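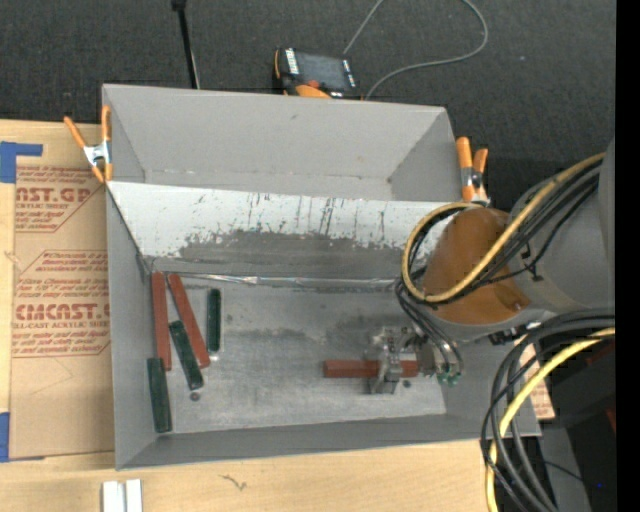 July, bin picking, afternoon

Stopped the collection run at 141 episodes. Neville wants 700 before we retrain. I don't see what 700 buys us if they're all as alike as these.

Went through the log with Piyumi. Most of the grasps are on blocks lying out on open floor, long side facing the gripper. The ones bunched at the left end get left until last, and then Haris resets the bin by hand and we begin again. So the set is heavy on easy picks. The Hartley policy will look great on the plot and fall over on the first block leaning on a wall.

Also not convinced by the success label. It fires on finger width at close and doesn't care if the block is dropped 2 seconds later. I relabeled 3 by eye and disagreed with one.

The white slope is badly scuffed, with a big dark patch worn into it. Denise says the model will learn to ignore that. Maybe. I'd like to see it tested on a clean panel before I believe it.

To do: start episodes from the clumps, red and green both. Log drops separately. Ask Howard who picked 700.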